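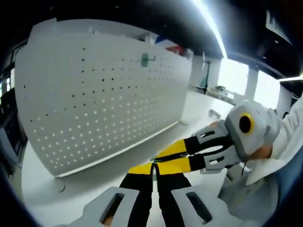

Rohani Raju wrote in after last week's handout to say that she has never once been persuaded by a pie chart, only made hungry. Fair enough. She also asked why we spend a whole session on averages when everybody learned them at 12. Everybody did, and then everybody went out and bought a house on the strength of one.

Session 7: Averages and other half-truths

Take the town of Mernau, where the mean household owns 25 books. Very literary, until you learn that a retired judge on the hill owns 436 and most of his neighbors own a cookbook and a phone directory. The mean took his shelves and spread them politely over the whole street.

The median lines everyone up and asks the person in the middle. It doesn't care about the judge. Judges find this annoying.

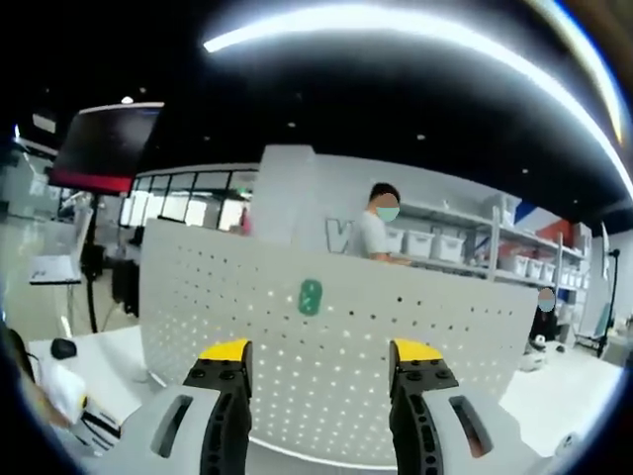 The mode is the answer that turns up most often. For shoe sizes it's very useful. For incomes it's mostly a way to start a fight – people rarely earn the same amount to the dollar.

Before you quote any average, find out which one it is and who got left out. Newspapers seldom say. Landlords never do.

Reading: Ruggiero, chapter on skewed data, minus the poem at the end.

Homework: bring one average from an ad, a bill or a relative. Work out whether it's a mean or a median, and write half a page on who would like it to be the other one. Hand it in to Gilang Sopacua by 31 May 2024.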